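1 September 2025, Sutcombe bench, arm 2

Protective stop during the table-clearing run. No injury and nothing broken. Writing it up now while I still have the order of things straight.

Vilja was running, I was on the e-stop. We were doing the pick list on the marble-patterned table: bowls first, then the steel dish, then the fork. Eight picks planned. Picks 1 to 4 went through without trouble. On pick 5 the arm was coming down over the near corner of the table when it kept going past the approach height. I hit the stop when it was clear it wasn't going to slow down. The controller tripped on force at nearly the same moment, so the log shows both and I can't say which one got there first.

Left fingertip touched the rounded edge of the table top. Small scuff on the finger coating, no mark on the table that I could find. Backed it off by hand with the brakes released, Vilja holding the forearm. Then took it back to the start of the approach at low speed, gripper open, to look at the line it was taking.
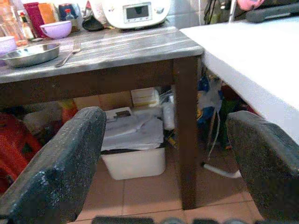
Wrist camera, gripper open, near corner of the table. Steel dish and fork at left.

What the log says:

- Commanded approach height was correct for the dish.
- Table height in the work cell file was not. It was 8 mm lower than the real top.
- Force limit was set to 200 N. It should be much lower than that for this gripper. Jenkins had it raised for the crate lifting in December and it never went back down.
- Trip recorded at log line 1,513. Nothing odd in the joint currents before that.

The table height is my mistake. I loaded the Tumden cell file on Friday to copy the camera calibration out of it and saved over ours with the whole thing instead of just the calibration block. Their table is lower. The first four picks were all toward the back, where we use the depth reading for the final approach, so the wrong number didn't matter. The corner pick falls back to the file value when the depth patch has too much edge in it, and the marble-patterned top next to the white one seems to give it plenty of edge. I haven't proved that last part. Rungnapa thinks reflections off the steel dish could do it as well.

Done so far:

- Restored our own cell file from the Fledanance backup. Measured the table again at all four corners and it agrees.
- Force limit put back to the default for this gripper.
- Checked finger screws and base fittings for looseness. Fine. Coating scuff left as is.
- Ran the corner approach 2 times at low speed with no grasp. Stopped at the right height both times.

Not done:

- Full speed. Meirion wants to see the fallback code changed first so that it refuses the pick and doesn't quietly use the file. I agree. Until then nobody runs corner picks.
- A check at startup that the cell name in the file matches the cell. Caradog says this is half an hour's work. Put his name on it.
- Swap the dish for something dull and see if the depth patch still fails. Rungnapa, whenever the arm is free.

Also, the e-stop cable only just reaches the far side of the white tabletop. I was standing at the end of it today and had to lean. Heledd has a longer one in the Fledanance crate, will ask her for it before the next run.

Arm is parked and powered down, key is in the drawer.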